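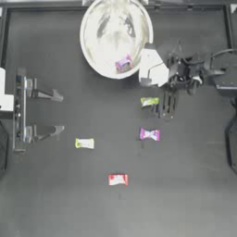
Gralow Round Serving Bowl, Large, White

Home > Table and Kitchen > Bowls

We have been selling the Gralow bowl for a good while now, and it is still the one we take home ourselves when something gets broken. It is a big, plain, round white bowl with a thick rim and a shiny glaze on the inside, and it will sit quite happily in the middle of a table with wrapped sweets in it, or clementines, or the car keys and three odd batteries if that is how your house works. (Ours does.)

The rim is what most people mention when they write to us. It is good and chunky, so you can get a proper hold of it with one hand while you are carrying something else in the other, and it doesn't feel mean or sharp at the edge the way some thinner bowls do. The inside curves up quite steeply, which keeps small things from wandering off when someone has a rummage for their favourite. Purple ones go first in our shop, and then the green.

Please do bear in mind that the glaze is very glossy and picks up whatever light is in the room. Under a strong lamp you will see bright spots and the odd greyish reflection on the inner walls. If you would like something softer to look at, the Lultov bowl has the same shape in a matt finish, and costs a little more.

What people use it for

Sweets on a shop counter or a reception desk are the commonest thing by far. Katalin Oláh, who does our window displays, likes it best on a dark surface, and I have to say she is right – white on charcoal grey looks very smart indeed, and any brightly coloured wrappers show up beautifully beside it. It is also a very good salad bowl for four hungry people, a decent bowl for crisps, and just about deep enough for proving a small batch of dough, though you will want a proper mixing bowl if you bake every week.

If you are putting it out for a party, we would suggest filling it only halfway to begin with and topping it up as the evening goes on. A heaped bowl looks generous for the first five minutes and after that you are picking toffees up off the carpet.

Looking after it

Dishwasher safe on the lower rack. Fine in the microwave for warming things through, but please don't put it in the oven or under the grill. Grey marks from cutlery will usually come off with a little bicarbonate of soda on a damp cloth. If a chocolate has melted and stuck, warm water and ten minutes' patience will do more good than scrubbing.

The bowls stack, but do put a sheet of kitchen paper between them so that the foot of one doesn't scuff the inside of the next.

Good to know

Colour: white, glossy inside
Shape: round, thick rim
Sold: singly, or in trade cartons of 10
Sweets and other contents not included
Goes with: Cabrera side plates, Pratomel serving spoons

Delivery and returns

Single bowls are sent out in a double box with paper padding. Orders over £40 go free of charge to mainland addresses. If yours arrives chipped, send us a photo of the bowl and the box and we will put another in the post, and you needn't send the first one back. Unused bowls can be returned within 40 days for a full refund, and we only ask that you pack them as well as we did.

Cafés and offices wanting a carton or more should write to Haris Spahić on the trade desk, who can also tell you what is due in and when.

From our customers

"Bigger than I had pictured, in a nice way. It lives on the hall table and the grandchildren go straight to it." Padmavathi Unnithan

"Lovely bowl, very shiny, shows fingerprints a bit. I have bought a second for work." Asif Bugti

"Second order. The first is still going strong, my sister simply took it." Jurgita Šimkus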